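Trudside Kitchen Words – README

Version notes last touched 14/01/2026

Hello, and thank you for opening this file before the big one! Trudside Kitchen Words is a collection of handwritten recipe cards and household notebooks, typed out line by line, with the spelling left just as the cooks had it. If you are looking for clean recipes to make for supper tonight, you may find a few, but the collection was put together for people who like to study how home cooks write: what they shorten, what they skip, and what they call the same cake when it moves from one side of the river to the other.

What is in the collection

There are 3,168 cards and notebook pages in all. Of these, 2,587 have been typed out in full and read over by a second person. The rest have a title and a source but no body text yet, and you can tell them apart by the status column, which says either "full" or "title only". We would love to finish them, and we do chip away at it on quiet evenings.

The material comes from six family collections and one church cookbook box. The largest by far is the Milošević box, which came to us in three biscuit tins and a hatbox, and it leans heavily toward jams, pickles and yeast doughs. The Loltmont notebooks are the opposite – hardly a jar in them, but page after page of soups, and a long quarrel in the margins over whether dill belongs in anything at all.

Files

cards.csv has one row per card, with the text in a single column. Line breaks on the card are kept as a vertical bar.

sources.csv tells you which family a card came from and the decade it was most likely written, where we could work that out.

words.csv is a small word list of 700 household terms and short forms, such as "bsn" for basin and "sm ov" for slow oven, with the cards they appear in.

notes.txt is where Krešimir Kelmendi kept his remarks while typing. It is not tidy, and I have left it that way, as I find half the pleasure of the collection is in there.

How the typing was done

Each card was typed once by Krešimir and then read against the original by me, Vesna Kadrić. Where we disagreed on a letter, we kept both readings with a slash between them. Question marks in square brackets mean a word we couldn't read. Crossed-out words are kept and wrapped in tildes, so please don't strip those out before you have looked at them (a crossed-out "lard" with "butter" above it can tell you a good deal about a household's better years).

Amounts have not been converted. A "coffee cup" in the Milošević box seems to be smaller than a coffee cup anywhere else, and we never did settle by how much.

Things to watch out for

The decades in sources.csv are guesses for the undated cards, made from paper, ink and the occasional advertisement on the back. Please treat them gently. Some recipes turn up many times over, copied from aunt to niece with tiny changes, and we have kept every copy. If you are counting how common a dish is, you will want to group them first.

Nothing in here has been tested for safety. The canning cards in particular are old, and a good many of them would worry anyone who preserves food today, so do follow modern directions if you plan to fill any jars.

Names of living people have been cut down to initials. If you spot one we missed, write to us and we'll fix it in the next release.

Pictures

Pipette stand on the bench, four views.

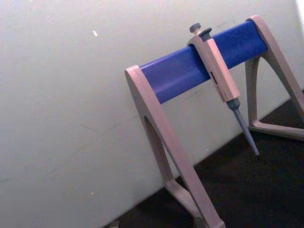
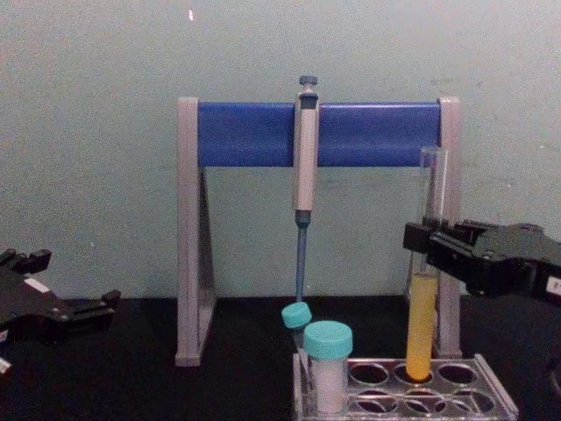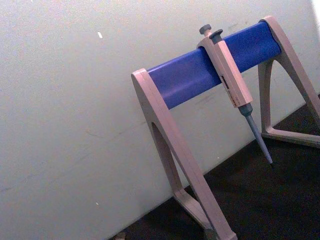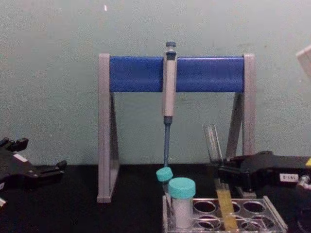
Using and citing

You are welcome to use the collection for teaching, research or your own enjoyment, and to share it on, provided you keep the family names with the cards. Selling it as a cookbook is the one thing the families have asked us not to allow. Please cite it as "Kelmendi and Kadrić, Trudside Kitchen Words" along with the version you used.

The next release is planned for May, with more of the church box typed out and a better word list for the pickles. Corrections are always welcome, and so are scans of your own family's cards – send both to the Sudotport reading room, marked for Vesna, and please say which side of the river they come from.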